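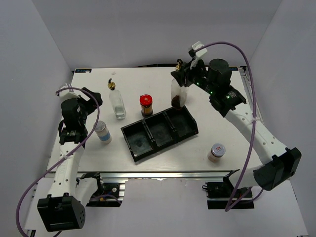
Tayla Sheehan started making vinegar after a batch of cider went sour in her parents' garage. She was going to pour it out, but her father put some on his potatoes and asked her to keep the rest.

That was six years ago. Sheehan now runs Skurnedmont, a small vinegar works in a former feed store in Flallach, and sells nearly 2,000 bottles a year. Most go to restaurants and farm stands within an hour's drive.

"People think vinegar is just the one thing in the cupboard," she said. "They buy a gallon of white for cleaning and that's it. Then they taste one made from pears and they want to know what I put in it. I put pears in it."

The process is slow. Sheehan buys fruit from growers in the Mersha valley, presses it, and lets the juice ferment into a dry cider or wine. Then she adds live vinegar from an earlier barrel and leaves it alone for months. Commercial producers can do the same job in a day or two by forcing air through the liquid.

"I don't have anything against the fast stuff," she said. "I use it for pickles. But you lose a lot of the smell of the fruit, and the smell is most of what I'm selling."

She works with five barrels and would like more. The building is hard to heat, and in March the temperature drops enough at night that the bacteria nearly stop working. Her first winter there, she lost 300 liters of plum vinegar to a bad seal on the lid.

"It smelled like nail polish remover," she said. "I kept it for weeks hoping it would turn around. It didn't."

Her best seller is a plain apple vinegar. Her own favorite is one she calls Dostus, made from quince and aged in a barrel that used to hold brandy. It sells poorly. Sheehan thinks the price puts people off, along with the fact that few of her customers have ever eaten a quince.

For cooks who want to use better vinegar at home, her advice is simple. Add it at the end, a little at a time, and taste in between. She puts it in bean soup, on roasted carrots, and over sliced peaches – "with salt, not sugar." She stores hers with the lid on and away from the stove, and she doesn't worry about the cloudy strands that sometimes form in an open bottle.

"Strain it if it bothers you," she said. "I don't."

She plans to try a vinegar from local honey next, if the beekeeper she buys from has a good summer.

Recent articles
Why Your Bean Soup Tastes Flat
A Baker Goes Back to Rye
Three Ways to Use Up Sour Plums
Mersha Valley Growers Look Ahead to Spring
Keeping Herbs Alive on a Windowsill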